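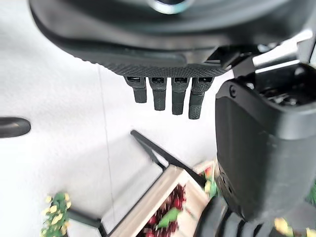
Arūnas Sproģis wrote in after the first part of this review to say that his Pavo desk sagged in the middle within a year, and he asked whether the Walisard would do the same.

With the crossbar fitted, no. The top is 700 mm deep and sits on two steel legs joined by a single bar under the rear edge. I put 70 kg of books on the center on a Wednesday and left them for a week. A straightedge showed no gap afterward. Without the bar the top bowed 2 mm under the same load.

Assembly takes an hour. The bolts are M6, and the supplied hex key is soft and rounded off on the fourth one. Use your own. Two of the pilot holes on the left side were shallow and had to be drilled out.

The finish is less good. A hot mug left a ring that oil did not remove, and the front edge is sharp enough to bother the forearms. I sanded mine with 120 grit.

The cable tray is too narrow for a power strip with large plugs. Jelínek sells a wider one that fits the same holes.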